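September
Notes by Sigrun Sæther

Week 2: Where our everyday words come from

Last week we got as far as the Norman kings and their dinner tables, so let's pick up with the words themselves. I love this part of the course! Almost every sentence you say is a little pile of borrowings, and once you start noticing them it is very hard to stop.

Begin with the oldest layer. House, bread, water, mother and night were all in use well over 1000 years ago, and a speaker from then might just about recognise them from your mouth (the vowels would puzzle them). They're short, they're plain, and we reach for them when we're tired or cross.

Then come the Norse words, which I'm biased about, being Norwegian. Egg, sky, window, knife, husband. Even "they" is ours! It's quite rare for a language to borrow its pronouns, so people must have been living close together, trading and marrying and arguing over fences. Window is my favourite: vindauga, "wind eye", a hole in the wall for the wind to look through.

French brought in beef and pork and also judge, court and prison. Compare these pairs and say them aloud:

ask / question
kingly / royal
begin / commence
wish / desire

Which of each pair would you use to a small child? Which in a letter to the bank? Oľga Procházka tried this with her evening group and they sorted nearly 200 words in one go, with some lovely quarrels over "pray".
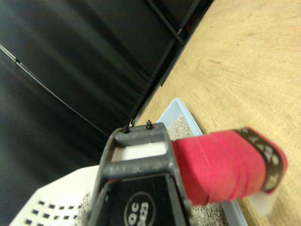 Czech gave us a fine one too, by way of the stage. "Robot" comes from robota, forced labour, and appeared in Karel Čapek's play R.U.R., published in 1920. He credited his brother Josef with the idea. Pistol may be Czech as well, from píšťala, a pipe, though the dictionaries don't all agree.

For next time, pick one room at home and write down twenty things in it. Look each one up and mark it Old English, Norse, French or other. Kitchens are very good for this, and sheds are even better. If a word says "origin unknown", bring it along anyway, as dog is one of those and we'll be spending a good while on dog.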